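Slow Cooker Beans: Questions I Keep Getting

I cook a pot of dried beans most weeks, and I have stopped believing a fair amount of what I was taught about them.
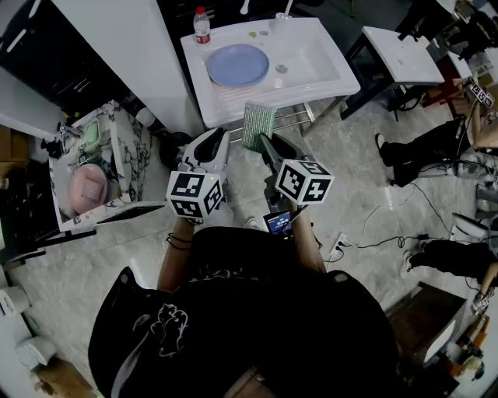
Do I have to soak them overnight?
For black beans, no. I've skipped it plenty of times and dinner came out fine, only later. Chickpeas are the ones I still soak, and I'll admit part of that is habit. If a recipe says soaking is "essential" and doesn't tell you what goes wrong without it, I'd be suspicious of the rest of the recipe too.

Can kidney beans go straight into the slow cooker?
Please don't. This is one warning I do take seriously. Raw red kidney beans contain a toxin that low heat may not break down. Soak them for at least five hours, throw that water out, boil them hard in fresh water on the stove for 30 minutes, and then move them over.

Doesn't salt make beans tough?
I salted one pot at the start and one at the end, same bag, same day. The early one tasted better and the skins were softer. Make of that what you like. Acid is another matter: tomatoes and vinegar go in once the beans are tender.

Is the Avmont cooker worth the extra money?
I own one. It cost me 50 dollars more than the Korodano it replaced, and the beans can't tell. The lid fits better. The app that came with it I used twice.

What about the fancy heirloom beans from Ornunmont?
The bag says the variety goes back to 1693. Maybe so. I'd like to see who wrote that down. They are good beans, creamy and a little sweet, but I paid for the story as much as the dinner. Fresh supermarket beans get you most of the way there.

How can I tell if beans are old?
You mostly can't by looking. If they're still chalky after a whole afternoon on high, they were old when you bought them. A pinch of baking soda helps some. So does shopping at a store where the bags actually sell.

Does a strip of seaweed or a bay leaf cut down on gas?
I've tried both. My family reports no difference. I keep the bay leaf for the smell, or so I tell myself.

How much water?
Enough to cover by two inches. Check at the halfway mark and top up with hot water if the beans are poking out.

Can I freeze them?
Yes, in their own liquid, with a little room left at the top of the container. I've eaten them in March from a batch I made in September, and they were a bit soft but fine in soup.

Your recipe has 100 comments saying it needs more garlic. Does it?
Probably. Add two more cloves and see.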